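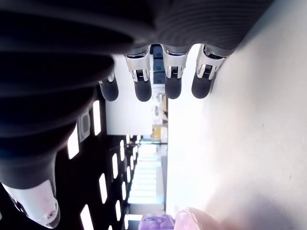

The White Wall

The email about the wall came at five past nine in the morning, and by lunch I had been put in charge of it.

Flerkness had moved out of the old building in Plikham in the spring, and for months we'd all been too busy looking for the toilets to think about the decor. Then someone from upstairs walked the length of our corridor with a visitor and felt, so the email said, that it lacked a welcome. It had a dark ceiling with lights in it and a long white wall. I'd walked past that wall every day and my only opinion of it was that it was holding up the next room.

"Something warm," said the email. "Budget £283."

I asked what the £283 was based on. It was what remained in the line for signage after the car park arrows.

My first idea was paint. I got a chart from Trorkitz, who do fourteen kinds of white and are proud of every one of them, and I taped it up at eye level by the kitchen door so that people could give their views. This was a mistake I would advise any young person starting out in an office to avoid. Accounts wanted the third one down. Sales said the third one down was the colour it already was. A person I had never seen before and have not seen since told me at some length about north light, in a corridor without a window.

By the end of the week the chart had comments on it in biro, and somebody had replied to the comments. One of the replies was about parking.

I rang Jakubowski & Sons, who had done the original job. The man on the phone was very patient. He said he could paint it any colour I liked, but £283 would get me as far as the fire extinguisher.

"And after the fire extinguisher?"

"After that it'd be white," he said. "Most people's eyes have given up by then."

I thanked him and said I'd take it upstairs, which I didn't.

So it had to be a picture. There is a shop on the ring road that sells large ones already framed, mostly of pebbles, and I drove out there in my lunch hour and stood before a canal at dusk for longer than I'd stood before any work of art in my life. It was ninety pounds. I liked it. I liked it the way you like a dog tied up outside a chemist's – sincerely, and with no plan to take it home. But it would fit in the car, and the pebbles wouldn't.

I hung it that evening after most people had gone. I'd borrowed a spirit level, and a drill which made a noise like a dentist falling downstairs. The first hole was too high, the second met something in the wall that didn't wish to be met, and the third was fine, so the canal went up there, a good bit further left than anyone would have chosen. It covered one of the other holes completely.

Then I stepped back as far as a corridor lets you.

It looked like a stamp on a bedsheet. All that wall, going on and on under the lights, and one small brown canal, apologising. I moved the bin a little nearer to it for company and went home.

In the morning I waited for remarks. I had prepared a few answers, including a rather good one about negative space. People went by with their coffees. Somebody stopped, and I came out of my doorway ready to be modest, but she was only reading the paint chart, which I'd forgotten to take down.

"I still say the third one," she said.

At four o'clock there was another email from upstairs. It thanked everyone who'd been involved and said the corridor was transformed. The visitor was coming back in June and they were sure the difference would be felt at once. It asked, while we had the momentum, whether I had ever looked at the stairs.

I went out and had a look at the stairs. They were grey. I took the chart down from beside the kitchen door, folded it up small and put it at the bottom of my bag, under my sandwich box.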